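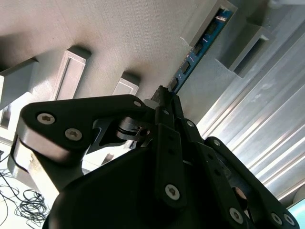 Textured wallpaper in a rental: paint over it or take it off?

Board: Walls and Ceilings

hayat_row5
Hello all. We moved to an apartment in Stikdale in February and the living room has beige wallpaper with a fine texture, like sand. The landlord permits me to change it if I leave the walls in good condition. My question is if I can paint directly on it, or must I remove everything first. The room is small, I need to finish in two weekends. Sorry for my English, I try to be exact.

plasterdust65
Remove it. Always remove it. Paint makes the seams visible and the next person will hate you.

moss_and_mortar
I don't agree with "always". If the paper is tight to the wall, a coat of primer and two of paint is fine. Mine has been up for five years. Check the corners and behind the radiator first, that is where it lifts.

hayat_row5
Thank you both. I checked on Sunday. Corners are tight, but near the window there is one bubble, the size of a plate. When I press it, it makes a small dry sound. Is one bubble enough reason to remove all?

moss_and_mortar
No. Cut it with a sharp blade, put paste behind, press flat, leave overnight.

plasterdust65
And then you get another bubble when the wet paint goes on. I did exactly this in my old place in Troltville and spent 40 hours scraping paper AND paint. Never again.

kettle_on_2
40 hours for one room? What were you using, a spoon?

plasterdust65
A steamer and a wide scraper. It was vinyl paper under three coats of gloss, you try it.

kettle_on_2
Fair enough, gloss is terrible. But OP has bare paper, it is a different job. Paint a test patch low down behind the sofa and wait two days. If it stays flat, continue.

hayat_row5
The test patch is a good idea. I have half a can of Donico primer from the kitchen, it is water-based. Can I use it, or does it make the paper soft?

moss_and_mortar
Oil-based is safer on paper — water-based can wake up the old paste. For a patch, use what you have.

plasterdust65
Finally something we agree on. Open the windows if you go with oil.

hayat_row5
Patch is painted this evening, 5 in the afternoon. I will write again when it is dry.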